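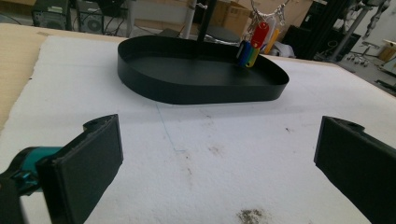 Colored key tags hanging by a black oval tray

Section 6. Building your first author shelf

Now for the fun part! By this point you have installed Flevlow and signed in to your reading catalog. An author shelf gathers all the books you own by one novelist, poet or essayist, along with the dates you read them, your notes, and any translations. Start with a writer you know well, so you can spot a wrong edition right away.

6.1 Create the shelf

1. Open the Shelves tab and choose New Author Shelf.
2. Type the author's family name, then a comma, then the first name. Accents count here. If you type Zoega, you will find Zoëga in a search, but the shelf label will be printed just as you entered it.
3. Pick a sort order. Publication order is great for novelists with a long career, because you can watch the style change from book to book. Title order is better for poets with lots of small collections.
4. Press Save. The empty shelf shows up at the left of the screen.

Note: Pen names get their own shelf. To tie two shelves together, open either one, choose Link, and pick the other from the list. Both names will then show up in a search.

6.2 Add your books

1. Open the shelf and choose Add Book.
2. Scan the barcode or type the ISBN. Flevlow fills in the title, publisher, year and page count.
3. For older books with no ISBN, choose Add by Hand. You need a title and a year, and everything else can wait. Any four-digit year works, so go ahead and enter that 1663 sermon collection from your grandfather's attic.
4. Check the edition line. A first printing and a later paperback often share a title and cover picture, and it is easy to pick the wrong one.
5. Choose Done, or Add Another to keep going.

Each shelf holds up to 500 books, which should cover even the busiest mystery writers. If you do run out of room, split the shelf by decade.

Caution: Deleting a shelf also deletes the reading notes on it. Export your notes first (see 6.4).

6.3 Translations

We love this feature, and it got a lot better in the October update. Open any book and choose Add Translation. Enter the language, the translator's name and the year. The translation sits under the original as a smaller spine, and you can write separate notes on each one. Reading two translations of the same novel? Turn on Side by Side to see both sets of notes, chapter by chapter!

Up to 8 translations can sit under one original.

6.4 Export your notes

1. Open the shelf menu and choose Export.
2. Choose Isus if you plan to move the notes to another computer running Flevlow, or Bolia for a plain reading copy you can print.
3. Choose a folder and press Save.

Note: A Bolia file cannot be loaded back into Flevlow. Make an Isus file for backups.

If the Export choice is gray, the shelf has no notes yet. Add one to any book and try again.

Text revised May 12, 2020. Continue to Section 7, Lending and borrowing.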